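1/ The Plellusholm workshop has completed its November service of the towel-handling cell. This thread records the main points for the teams at our other sites who maintain the same arrangement.

2/ The cell had logged 1,832 picks since its previous service. Of these, 357 ended with the cloth slipping before it cleared the table. Brahim Belhaj reviewed the log and found that most slips came late in the day.

3/ The first item was finger alignment. The left finger closed slightly ahead of the right. Both fingers were removed, cleaned and refitted, and the screws were tightened in turn – never one side fully before the other.

4/ The wrist was inspected next. No play was found in the joint. The arm cable was rerouted with more slack near the base, as recommended by our service partner, Celevetti.

5/ The felt was brushed and checked for lint. Lint gathers where the towels land most often and should be cleared at the end of every shift. Please do not use adhesive rollers on the felt, as they lift the fibers.

6/ Table height was measured again after the felt was brushed. It had changed by 2 mm, enough to make the fingers press too hard into thick cloth. Herman Liem corrected the value in the controller and saved the old one under the previous service label.

7/ Test picks are made on terry cloth, placed in a heap and never folded flat.
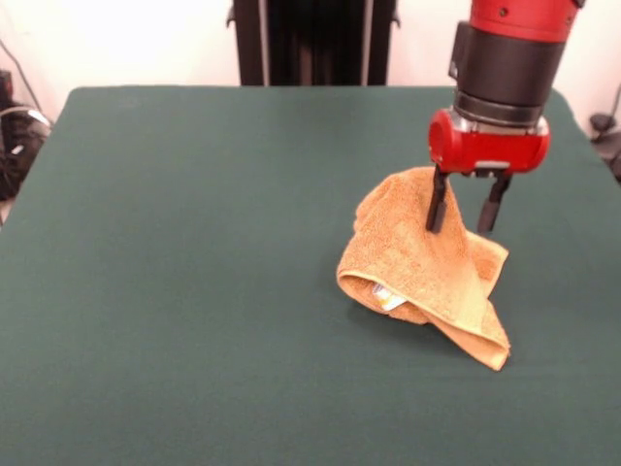

8/ Closing force is to be set at the lowest value that holds a single fold. Sites that have raised it above the standard setting are asked to return to it before Saturday and to report any slips that follow.

9/ Spare fingers are held at Drarkitz. Requests should state the cell number and the date of the last service.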